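An afternoon at the Zultum open house, Skavville
April 2021

I had been meaning to get over to Skavville for the longest time, and when the notice came around that Zultum was opening its doors for an afternoon I put my name down the same day. My kitchen at home is a sorry place by the end of the week, and I have been reading for years that a machine will soon come along and take care of it. I wanted to see for myself how soon!

The building used to be a shoe warehouse, and you still go in by the loading dock, which was a bit of a climb for those of us with older knees. There was coffee, thank goodness, and a very nice young man handing out name stickers. They let us through in small groups, so there was a good deal of standing in the hallway, and I got to talking with a couple who run a corner store and wanted to know if any of this could stock shelves overnight. (Their answer, when I met them again by the coats, was "maybe ask again in a few years," but they were cheerful about it.)

The first stop was the shop-floor side, where a partner firm called Trakik had a talk about sorting parcels. The speaker told us their test line handles around 600 boxes an hour when the boxes are all the same shape, and a great deal less when they aren't. I appreciated hearing that second part. Boxes are easy, he said, and bags are miserable. A bag folds and slides and never lies the same way twice, and I thought of my own pantry and nodded along.

After that we were taken to the household side, the part I had really come for. The chore was clearing up after snack time - candy bars, a bag of chips, cups, a dish or two - and it was lovely to see such an ordinary mess taken so seriously. I must have stood there through two whole groups before somebody kindly moved me along.
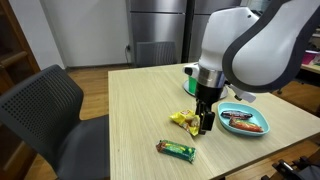
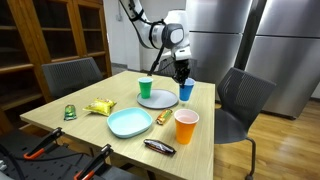
So can they do the chores yet? My own feeling, after a long drive home to think it over, is that they can do bits of them, if you have patience and a room set aside for the purpose. I asked one of the engineers when I might have something like it in my house, and she laughed and said she still washes her own dishes by hand. She also said that picking a thing up is one problem and knowing where it belongs is another, and I have a husband who could tell you the same.

There is a second open house planned for September, and Lashari, the company that makes the floor-cleaning carts, is supposed to join in with a demonstration of its own. Parking is in the gravel lot behind the building, so wear sensible shoes, and do eat lunch before you go. I'll be bringing my sister along and a longer list of questions, starting with whether any of them can fold a fitted sheet.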